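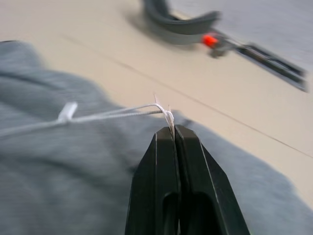

Thursday, October 3, 2019

Back home, and the kettle is on for the second time because I forgot the first one and let it go cold again. I have been meaning to write since Sunday night, but there was the washing, and then there was my sister on the telephone wanting the whole holiday from beginning to end, and by the time I had told it all out loud I had no wish to tell it again on paper. So this is the evening for it, with the rain going down the window and my feet up on the little stool.

We were 6 nights in Grenach, which is longer than we have ever stayed anywhere on our own money, and I would have stayed another week if the cat could have been trusted to put up with it. It is a small place, all up and down, with a river that you hear from every bedroom. The room had a sloping ceiling, and I hit my head on it every single morning, always in the same spot, and always with the same word. The landlady must have thought it was some kind of English prayer.

What I wanted to get down, before it goes, is the walk to Ollelitz. We had put it off for two days on account of low cloud, and then on the third morning it was so clear that we ate our breakfast standing up. The path goes out behind the church and through orchards, and the plums were mostly over but there were still some in the grass, and wasps in those, very slow and sleepy. After that it climbs. I had read that it was 300 metres up to the ridge and thought that sounded like nothing much (I was picturing them lying flat, I suppose), but my goodness, I felt each one in my knees. We stopped at every bench. There are a great many benches, bless whoever put them there.

And then the top! I am no good at views, I never know what to say about them, and I just stood holding on to my hat. You could see right down the other side to Ollelitz with its two little roofs of church and school, and smoke going straight up from somebody's bonfire, and beyond that hills and more hills, going paler as they went. We had our cheese rolls there and shared the one apple, having left the other on the bed.

Coming down was slower than going up. We got into the village at half past two and found the only café, which is called Fülöp and has perhaps five tables and a very old dog lying across the doorway, so that you have to step over him with a sort of bow. I had soup with dumplings, then plum cake, then a bit of the other plum cake that was not mine. The bill came to almost nothing. There was a bus back at ten past four and I was never so pleased to see a bus in my life, though I'd have been ashamed to say so at the time.

The weather turned the day after, so we did the indoor things: the museum with the clocks, and the long shop on the square where I bought wool I did not need, a lovely greeny grey. It is going to be a cardigan, or if I get bored, a hat. I have also brought home a jar of plum jam wrapped in a jumper, and it arrived in one piece, which is more than I can say for the biscuits.

Since we got in I have paid the milk bill, cut back the sweet peas (I should have done it in September, they were nothing but string and straw) and had a good long look at the boiler, which is making the noise again. It is a Stelance and nearly as old as our marriage, and I don't like to think what a new one would be. The man can come on Tuesday, between eight and one.

I must also write to the landlady to thank her, and ask about her plum cake while I'm at it, as hers was even better than the one in the café. She told me 30 minutes in a hot oven, but she was carrying sheets upstairs at the time and I never got the rest of it.

The cat has forgiven us, I think. She was cold with us until yesterday teatime, and then she came and sat on the map.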